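Drinel Two-Stage Boot and Shoe Dryer – Review

I bought the Drinel in September, after a wet month of walking to work and back. I paid $146 for it at Vlachou, the outdoor store near the bus station. I have used it most nights since then, for leather work boots, running shoes and a pair of kids' rain boots.

The dryer is a plastic base with four upright tubes. A fan pushes warm air up the tubes and out through slots near the top. There is a dial for time, up to 9 hours, and a switch for low or high heat. The box lists it at 500 watts on high.

Setup

The tubes push into the base and turn a quarter to lock. One of mine was stiff and needed a bit of dish soap. The cord is short. I had to move the dryer from the back door to the hall closet to reach an outlet, and I would have liked another couple of feet.

Drying times

Running shoes with the insoles pulled out were dry in under two hours on low. With the insoles left in, the toe end was still damp at that point, so now I take them out every time and lay them across the base. Leather boots took most of the night. I keep those on low, as the manual says high heat can dry out leather and loosen glued soles.

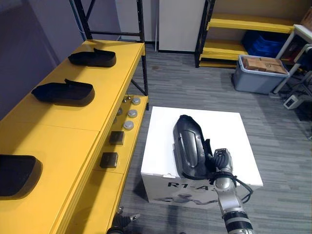
I had an older pair of Illar trail shoes that had already been reglued once at the heel. I ran them on high by mistake for a full cycle and the glue held, but I wouldn't do it on purpose.

Noise

On low it sounds like a bathroom fan two rooms away. On high you will hear it through a door. My neighbor Tomomi Nomura has the older Tramenus model, and hers is quieter but takes longer and only holds one pair.

Cleaning

Mud falls down the tubes. There is a tray under the base that slides out, and I empty it once a week. The fan screen is held by two small screws and collects lint – mostly from wool socks. 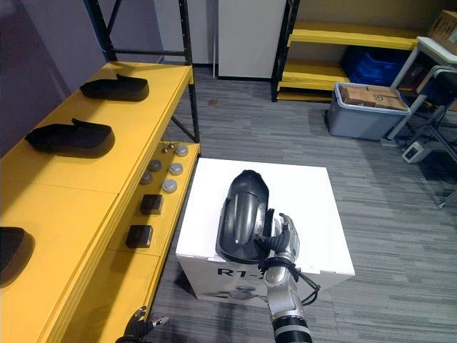
Is it worth the money?

If you have one pair of shoes that gets wet now and then, newspaper still works fine. For a household with several pairs by the door, I think the price is fair. I'd skip the glove attachment, which is sold separately and kept slipping off the tubes when I borrowed one.

Replacement tubes are listed in the manual as part 1288. I haven't needed any yet.

Four stars out of five. I took one off for the cord.

– Abílio Fonseca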